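Review: the Pavix hand-held gripper pair, and the strap that let go

By Morenike Babalola
4 min read | 3 comments

We use cookies to remember your preferences. Accept | Manage settings

I love these things, and I want to say so before I get to the fault. The Pavix grippers are a matched pair you hold in your hands, each with a marker cube on it so the tracking software knows where your hands are. You do a chore, the software records it, and later a robot arm tries to copy you. I've been using a pair in our shop in Otthorpe since March, and recording with them is the most fun I've had at work in ages!

The fingers close with hardly any squeeze, the grip on small round objects is terrific, and Sundqvist (the dealer we bought from) had us recording the same afternoon the box came. Ese Usman, who had never touched one, was stacking blocks before her coffee was gone.

Then the right-hand strap slipped. I was in the middle of a pouring run, the buckle crept back a notch, and the gripper rolled on my hand. The cube rolled with it, the tracker lost the markers, and the software did something I really don't like: it kept recording and filled in the gap with a guess. No beep, no warning on the screen. We found out on playback, when the arm swung wide and knocked a mug off the bench. Everyone was standing clear and the arm was set to slow, but still, yikes.

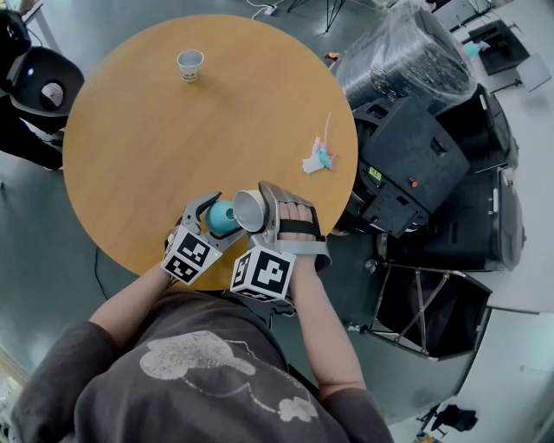
Cup-to-cup work with a gripper in each hand and the marker cubes toward the table edge.

Pouring shows up the problem best, as you have to tilt your wrists and all that twisting works on the strap. We went back over 100 saved runs and found the same silent gap in four of them, every one a two-cup task. Block stacking was clean all the way through.

Sundqvist mailed a replacement strap with a stiffer buckle, free of charge, and it hasn't moved so far. The software is another matter. Viso, the recording app that comes with the kit, has a "stop on lost marker" box buried in the advanced tab, and it's off when you install it. Turn it on! It will cut some good runs short and you'll grumble, but I'd take that over an arm playing back a guess.

Would I buy them again? Yes, gladly, with the new strap. Four stars out of five, and the fifth is waiting for Viso to switch that box on for everybody.

Shared 4 times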